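We use cookies to remember your settings and count visits. Accept / Manage preferences

Keltex 252 Field Recorder

If you have ever come back from a city council meeting with two hours of chair scrapes and one usable quote, you will understand why we got so excited about this little recorder. The Keltex 252 was made for reporters who work alone, and it shows in all the right places!

The record button is big, it sits on top, and it has a raised ridge you can find with your thumb inside a coat pocket. Press once and you are recording. No menu, no "are you sure", no startup jingle in the middle of a press conference (we have all been there). A small red light stays on while it runs, and you can switch the light off if you are sitting in a courthouse hallway and would like to be left alone.

There are 2 inputs along the bottom edge, so you can clip a mic on the person you are interviewing and keep another for yourself. Each one has its own level wheel. Lerato Mkhize took hers to a school board session in March and ran it straight through public comment – she says the speakers at the far end of the table came through clearly enough to transcribe the same night. 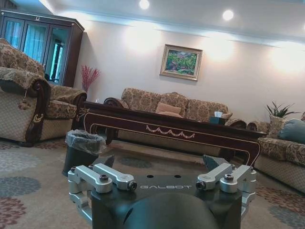

The marker button is the part I would miss most. Tap it when someone says the thing you came for, and the recorder drops a numbered flag in the file. Back at your desk, the flags show up as a simple list with times next to them, and you can jump straight to each one. On a Friday deadline that is a lovely thing to have.

It also saves a backup copy at a lower level while you record, so if a crowd suddenly starts cheering you still have a version that isn't a wall of fuzz.

What comes with it:

Keltex 252 recorder
Foam windscreen
USB-C cable
Wrist strap
Islow soft case, gray

Runs on 4 AA batteries, which you can buy at any gas station. The memory card is sold separately. Files are plain WAV or MP3 and open in whatever editing program your newsroom already uses.

The Skoline clip mic fits both inputs and is the one we usually suggest for sit-down interviews. If you do more standing around outdoors, look at the Woldegiorgis short shotgun – it is a bit longer in the bag but wonderful in wind. Item number for the recorder alone is 404.

Get our newsletter: new gear and repair tips for working reporters, once a month. Enter your email to sign up. Unsubscribe any time.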